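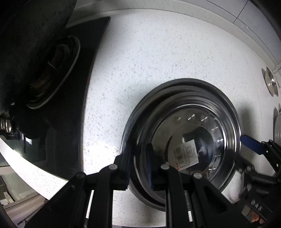

Why Doesn't Stainless Steel Rust?

Leave an iron nail outside in the rain and it will soon turn orange. The orange stuff is rust. It forms when iron joins up with oxygen and water. Rust is flaky, so bits fall off and the metal underneath starts to rust too.

Steel is mostly iron, so plain steel rusts as well. Stainless steel has another metal mixed in, called chromium (say it "KROH-mee-um"). If you had 1,000 grams of stainless steel, more than 100 of those grams would be chromium.

Chromium joins with oxygen very quickly. It makes a thin skin all over the steel - much too thin to see. The skin keeps air and water away from the iron. If you scratch the steel, new skin grows over the scratch by itself.

Is it magnetic?

Some kinds are and some are not. Try a fridge magnet on the spoons, pans and sink at home. Ask a grown-up first, and stay away from anything hot.

Why is it shiny?

Smooth metal bounces light back in neat lines, like a mirror. Rough metal scatters the light, so it looks dull. Look at both sides of a spoon and you will see your face change. On the inside you are upside down!

Can it ever rust?

Yes. Salt can break through the skin and leave small brown spots. That is why salty water should not sit in a steel pan for days.

Words to know

Alloy - a metal made by mixing a metal with something else
Oxygen - a gas in the air that we breathe
Rust - the orange flakes that form on iron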